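The Drisonier Cell

Rawan Semaan had been told the cell would need an hour of her week. She had been told that in August, by a man in a clean shirt.
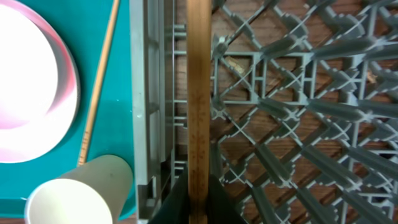
Settling In

"It's the grip," Geert Van Dijk said. He had driven over from Ulska with a laptop and a bag of hex keys, and he had said it was the grip before he took off his coat.

"Last time it was the calibration," Rawan said.

"Last time it was the calibration. Now it's the grip."

She looked at the arm, and then at the stick in its black fingers. The bowl was on the green mat with the chopstick and the paper cup, and the gray rack stood next to them. At Semaan Kitchens they had washed and racked dishes for her father's whole working life without once consulting a laptop.

"What did you change?" she asked.

"Closing force. It was set for something heavier."

"Who set it?"

Geert typed for a while. The invoice for his last visit was still pinned over the sink: 510, travel included. Rawan had paid it the same afternoon so she could stop looking at it, and then had pinned it up where she would see it every day.

Widad Bataineh came through from the front with her sleeves rolled. She had been on the dish side for years and had taken the arrival of the arm without comment, the way she took new landlords.

"Is it fixed?"

"He's changed a number," Rawan said.

"Up or down?"

"Down," said Geert.

"I'd have gone down," said Widad, and went to find an apron.

The Manual

The manual from Gilterside had a chapter called Daily Care. Rawan had read it twice. Wipe the fingers. Check the cable where it bends at the wrist. Look over the lens and clean it with the cloth supplied. No cloth had been supplied. She had asked about it by email, and Loukia Tsolakis in customer support had written back that the cloth was a consumable.

She used an old pillowcase. She did the fingers first, then the lens, then ran her thumb down the cable the way Geert had shown her, feeling for a kink. It felt like a cable. She wrote "OK" in the log and put her initials next to it, under a column of other OKs, among them the one from the morning it had stopped dead at half past six with the sinks full.

"You keep good records," Geert said, reading over her shoulder.

"They haven't helped."

"They help me."

"I'm glad they help you."

He laughed, which annoyed her, and then he showed her where the force setting lived, under a menu she had been warned never to open. It was one line. She could have changed it herself with her elbow.

"So next time I do this?"

"Next time you call me," he said, "and I'll tell you if it's this."

Rawan copied the name of the menu onto the back of the invoice while he packed his keys. Widad leaned in to see what she was writing and handed her a better pen.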